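Clukemine two-arm bench robot: pre-use safety and readiness check
Site: Penmont workshop, upstairs room
Date: 11 September 2020
Reason for check: can the machine be left to do table chores (sorting, bagging, clearing) with a person in the room but not at the controls?

Marks used: OK, Fix, Stop. A Fix can be run with care. A Stop means no power to the arms until it is cleared.

Part A – Before power

1. Emergency stop within reach of the operator's chair. OK
Comment: tested twice, both arms went limp as they should. Keep a hand under the wrist when testing or it drops onto the table.

2. Base locked and level. OK

3. Joint covers and screws. OK
Comment: one screw at the left elbow was a quarter turn loose. Tightened.

4. Cables clear of moving joints. Fix
Comment: the cables to the grippers still have too much slack. A loop on the tabletop can catch on whatever is being picked up, and a cable that goes over the front of the table can be pulled by a sleeve. Clips have been ordered from Zirkatico. Until they come, check after every job.

5. Gripper fingers clean and tight. OK

6. Work area cleared of things not in the job. Fix
Comment: small loose items should go in a tray. Plastic bags are the worst, see item 11.

Part B – Moving

7. Speed limit set to 300 mm per second. OK
Comment: somebody had raised it. Put back and the setting locked.

8. Arms stop on contact with each other. OK
Comment: done at low speed with foam on the fingers.

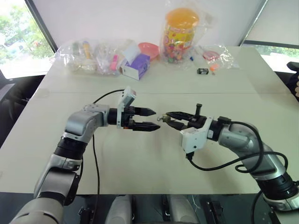 Passing a small part from one gripper to the other is where most of our trouble comes from. The fingers have to come very close, and if the part has turned in the grip the second arm closes on metal it did not expect. We ran 17 hand-overs for this check and 8 went through without help. The rest were dropped or stopped by the operator. No damage to the arms.

9. Dropped parts found and picked up again without help. Fix
Comment: it manages if the part lands flat. If it rolls, a person has to step in, so stop the arms first.

10. People kept out of reach while arms are live. Fix
Comment: the floor tape has worn away on one side. Hands go over the table edge without thinking.

Part C – Chores

11. Taking an item out of a plastic bag. Stop
Comment: not to be tried unattended. Clear film confuses the cameras, and the fingers pinch the bag along with the item. Last April it dragged a full bag off the table.

12. Moving boxes and jars. OK
Comment: slow but steady. Lids must be on.

13. Opening screw lids. Fix
Comment: works on the bigger lids. Small bottle caps slip.

14. Wiping the table. OK
Comment: misses the back corners.

Result

Passed for attended use only. The Chu controller log shows 1,227 hours, so the wrist bearings are due a look before the next check. As for chores, it can move things across a table and wipe up – a person would do both sooner. Items 4 and 10 to be cleared first, then repeat Part B in full.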